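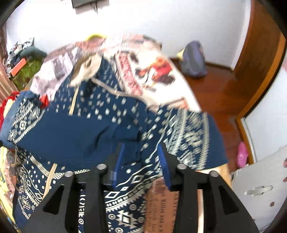
Start a budget for hand-held grippers with the fabric list, and get to the unit price second. Pads are the part you will reorder. Bulky cloth, such as a navy-blue piece with a cream pattern bunched up between the fingers, fills the grip and presses straight against the blue pad strips. If most of your tasks look like that, plan on one spare pad set for every unit.

Next, set the number of units. Folding and spreading large pieces takes two grippers per operator — price them as pairs. For a site with five operators, enter:

Grippers, Keritz hand-held: 10
Spare pad sets: 10
Pivot pin kits: 5
Lead time: 28 days

Add seven days to the lead time if the pads come from Tilholm and the grippers from Keritz. The two orders do not ship together.

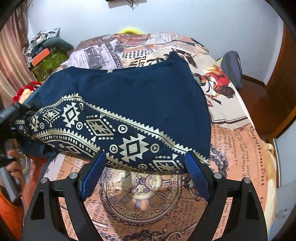 Houshang Tehrani writes that he would move the pin kits up to one per gripper, as his site ran out of them before it ran out of pads. Change that line to 10 if your units are shared between shifts.

Hold back 40 percent of the parts budget until the first reorder.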